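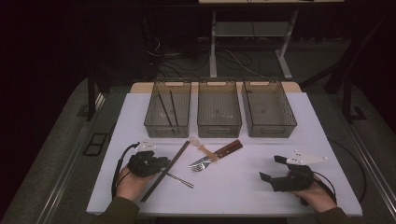 Yamila Riquelme asked at the last planning meeting why the equipment request for the coming year lists a second set of hand-held grippers ahead of a second robot arm. She added that most departments reading the budget summary would expect the order to be reversed. Her question was noted in the minutes, and the Automation Planning Office agreed to answer it in this newsletter.

The Office's position is that the arm purchased last year from Plornard is not used to capacity. Its schedule depends on the supply of recorded demonstrations, and those are made by hand at the sorting table, where an operator wears a gripper on each hand and works with ordinary utensils and storage baskets. The Holtham site has one pair of grippers. When that pair is out for repair, recording stops, and the arm has no new material to train on. Last year this happened on 43 working days.

A second pair would allow one to be serviced while the other remains in use. It would also allow two operators to work in the same shift, provided that a second table is installed. The table is requested as a separate line so that it may be deferred without affecting the grippers.

The request as submitted contains the following.

Hand-held grippers, one pair, with mounting brackets: quoted by Clendeo. Delivery is eight weeks from receipt of the order.
Replacement cables and connectors: $900 for the year. This line was previously charged to general maintenance and is now shown under its own heading.
Work table, white top, same dimensions as the existing one: to be built in house if shop time permits.
Utensils, baskets and other handling items: to be met from the existing consumables allowance. No new funds are requested.

The second arm remains in the three-year plan. It has been moved from the first year to the third. Departments that had counted on access to it should contact the Office so that their needs can be placed on the schedule for the present arm.

Vilgot Lundgren has raised a related point concerning wear. Flatware and thin rods are harder on gripper jaws than the boxes used in earlier work, and the original replacement estimate was drawn up with boxes in mind. The Office accepts this. The revised request assumes that jaws will be replaced every three months, and the supplier has been asked to quote jaws separately from the gripper body. If that quotation is not received before the request is reviewed, the earlier figure will stand and a correction will follow.

A lease was also considered. Iglesias offered terms for a full recording station, including table and grippers, but the agreement would have required the station to be returned each year for inspection and did not cover cables. The Office does not recommend it at this time.

Written comments on the request will be accepted through Tue 2 August. Departments wishing to reserve recording time in September should submit a list of the items to be handled along with the usual form. Requests without an item list will be returned.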